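Home | Notebook | Bench Log | Teaching Aids | About

3 min read

June 13, 2025. Altar model, second try

Spent the morning on the cutaway of the bronze altar for the teaching set. The first one went together last October and the corners have opened up since. The horns were glued on after the box was closed, and every one of them has been knocked off at least once in the carrying case. Posville returned theirs with two horns in an envelope.

Plan for this one: cut the horns in one piece with the corner posts, as Exodus 27:2 has it ("his horns shall be of the same"). It makes for more waste but the text asks for it and the joint problem goes away.

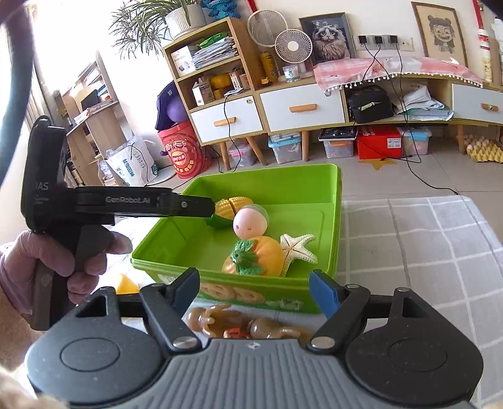

Posted by Gerd Hagedorn in Bench Log

Scale. The altar is five cubits square and three high. With the cubit at 9 mm the box comes out 45 by 45 by 27 mm. That's too small for a classroom table. I've gone up to 18 mm for the cutaway only, so 90 by 90 by 54. It will not match the courtyard fence, and the card that goes with it has to say so.

Grating. Verse 5 puts it under the ledge, reaching halfway up the altar. Hinrichs reads this as an outside skirt around the lower half. Drenier puts it inside, as the fire grate. I built inside last time and painted myself into a corner, as the cutaway then shows only one reading. This time the grate lifts out and the same slot takes an outside skirt. Teachers can choose.

Slot was too tight on the first cut. Opened it with a file, then 220 paper. Fits now but rattles if you shake it. Leave it.

Carrying poles. Two, through rings at the sides. The rings are brass jump rings from the Fustska order. Out of 69 in the bag I threw out the ones that didn't close flush. Poles are dowel, stained dark, with the ends dipped in bronze paint to suggest the overlay. The dipped ends stuck to the drying rack. Next time hang them.

Paint. The bronze I used last year has gone off in the jar, with a skin on top and grit underneath. Mixed a new one from gold, burnt umber and a little black. Two coats over gray primer. The second coat went on too soon and dragged at the front left post. Sanded back, will recoat Monday. 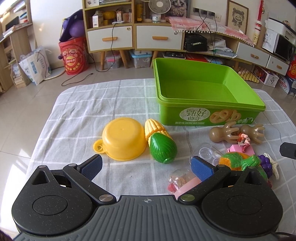 Toy corn, a yellow bowl and the green tin on the checked cloth.

Still open:
- wording on the card about scale
- whether to show ash pans and shovels (verse 3) or only list them
- ramp or no ramp. Exodus 20:26 rules out steps. I'd leave the ramp loose in the box.
- foam insert for the case, cut after the poles are final

Comments

Marlene: We had the same trouble with the horns. Cutting them with the post worked for us, but check the grain runs up the post or they snap.

T. Oakes: Which verse are you using for the ledge? My translation has "rim."

Gerd Hagedorn: Verse 5. "Compass" in the King James, "ledge" in most newer ones. I'll put both on the card.

Ruthanne P.: Please do the laver next.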